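Korum Customer Care — Ticket 627
Subject: Monogram on Fjeld weekender stitched in wrong order
Status: Closed
Channel: Web form, then email

Customer report
The customer ordered a Fjeld canvas weekender with a three-letter monogram in navy thread. The letters were entered as first, middle, last. The bag arrived with the last initial in the center and larger than the other two. The customer asked whether the stitching could be removed and done again before a trip.

First response
We thanked the customer for the report and asked for the order confirmation and the letters exactly as typed. We also asked which monogram style appeared on the confirmation. The customer replied the same day with both. The confirmation showed the style as "Block," which keeps all letters at one size and in the order entered. The work slip held by the Rodum stitching room showed "Classic," which places the last initial in the center.

The bag had therefore been stitched correctly according to the slip. The slip itself was wrong.

Investigation
The order was placed through the Prisgate storefront. The customer had opened the personalization window, chosen Classic, closed the window, and returned later to choose Block. The preview and the confirmation both updated. The value passed to the stitching room did not.

We repeated these steps on a test order and obtained the same result. The fault did not appear when the style was chosen only once. It also did not appear when the item was removed from the cart and added again. Thread color and letters were passed correctly in every test.

A search of open orders found 2 others with a mismatch between the confirmation and the slip. Both were still waiting to be stitched. Their slips were corrected by hand and the buyers were notified.

Removal of stitching
The customer's request to restitch the same bag was referred to Rodum. The answer was no. Needle holes remain visible in this canvas once thread is taken out, and the new letters would not cover them. We do not offer removal on any Fjeld canvas item — the care page has been amended to say so.

Resolution offered
A replacement bag in the same color, stitched in Block, at no charge, with a prepaid label for the return of the first. The return window for personalized goods was extended to 45 days for this order. The customer accepted.

Update, Wed 4 March
Prisgate has released a correction. The style is now read when the order is submitted, and the slip shows the same preview the customer saw. We ran the original steps again and the slip was correct.

The replacement has been sent and the customer has confirmed that the letters are in the right order. No further action is required on this ticket.

Contact Korum Customer Care | © Korum. All rights reserved. | Back to top

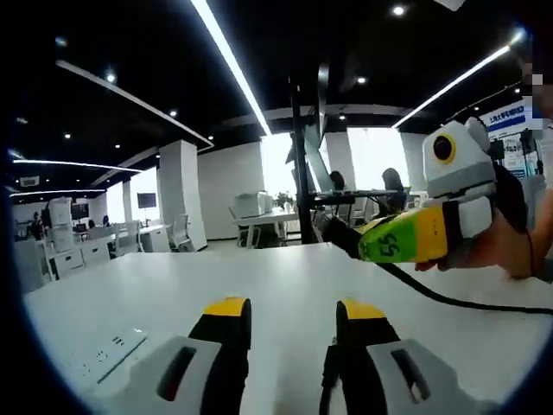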